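Review: the Widard cold frame, small size

The Widard is a low cold frame intended for hardening off young plants and for keeping winter salads under cover. It is supplied flat in a single carton and is put together by the buyer. The society's trials group bought one at the full price and placed it on the south side of the trial ground in November, next to the older Stanent frame which members will know from previous reports. The present review was completed on March 29, 2020, after one winter of use. A further note will be added once the frame has been through a summer.

Assembly

The carton contains the side panels, two hinged lids, a bag of screws and a printed sheet of instructions. The sheet relies on drawings and has very few words. Most of the drawings are clear. The fourth is not, and it is possible to fit the rear panel upside down by following it, in which case the hinges will not line up. Buyers are advised to lay the rear panel against the lids before fixing any screws.

Two people are needed for the last stage. The screws supplied are of reasonable quality, but the pilot holes on our frame were shallow and several had to be deepened with a hand drill. No drill is listed among the tools required.

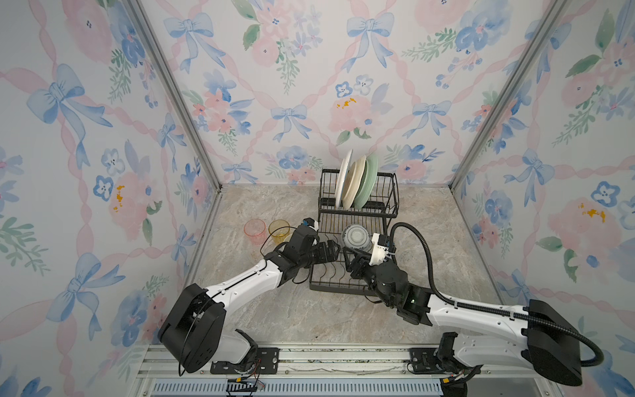

The site should be levelled before the frame is put down. On uneven soil the panels twist slightly and the lids no longer close along the front edge, leaving a gap through which slugs and cold air can enter. We set ours on a single course of bricks, bedded in sand. Those gardening on heavy clay may wish to do the same, as the lower edge of the panels is untreated and stands in damp soil for much of the year.

Performance over winter

The frame was sown with winter lettuce, lamb's lettuce and a short row of spinach. A second sowing of broad beans was raised in pots at the warmer end. Lettuce came through the cold nights without loss, although growth was slow until the days lengthened. The same varieties in the Stanent frame did equally well and were ready to cut a few days earlier. The difference is small and may be owed to its position, which receives more morning sun.

Ventilation is less satisfactory. Each lid is held open by a notched stay with only 2 positions, one of them very slight and the other almost fully open. On mild, still days the slight opening did not clear the condensation, and grey mould appeared on the lower leaves of the lettuce. On windy days the wider opening could not be used with confidence. A third notch between the two would be a considerable improvement, and the maker has been informed of this in writing.

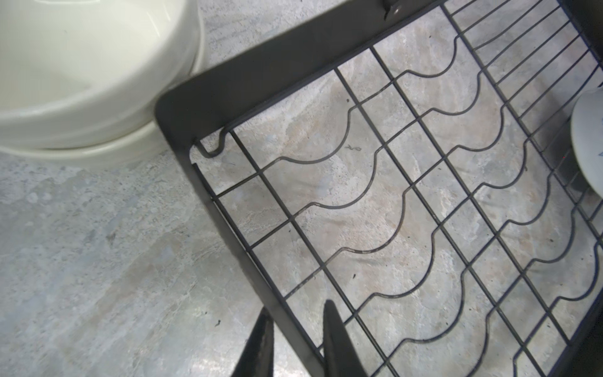
Snow was light this year and the lids were not seriously tested. They are rigid enough to bear the weight of a folded blanket on frosty nights, and this is recommended for tender seedlings. The glazing has remained clear. It should be washed with plain water and a soft cloth, as household cleaners may cloud the surface.

Watering is straightforward with both lids raised. The back of the bed is within easy reach for an adult kneeling at the front, and the trials group regards this as one of the frame's better points. The Jelínek frame, reviewed in an earlier season, was deeper from front to back and had to be weeded from both sides.

Comparison and value

Of the frames we have grown in, the Amow remains the sturdiest, but it is heavy and cannot be moved by one person once assembled. The Widard can be lifted and carried when empty, and will suit gardeners who rotate their beds each year. It is less solid at the corners than the Stanent, and the hinges should be oiled at the beginning of each winter.

The trials group recommends the Widard for small gardens and allotments, with reservations concerning the lid stays. It is not recommended for exposed sites unless the lids are secured with additional hooks.

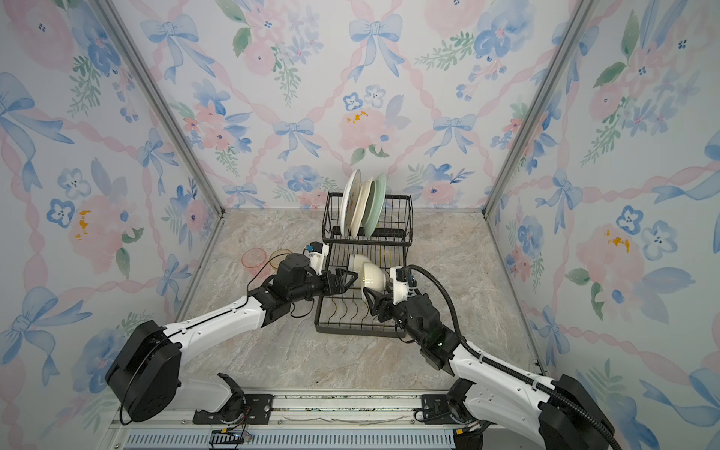

Indrek Luik writes that his own Widard has stood on an open allotment for two winters and that the hooks alone were not sufficient. He now runs a cord over both lids and ties it to a peg at either end, which has held in strong wind. He agrees with the remarks on the stays and has drilled an extra hole in each to obtain a middle position. He also asks whether the panels may be painted. The instructions do not say. The trials group has treated the lower edges of its own frame with a plant-safe preservative and will report on their condition in the next note.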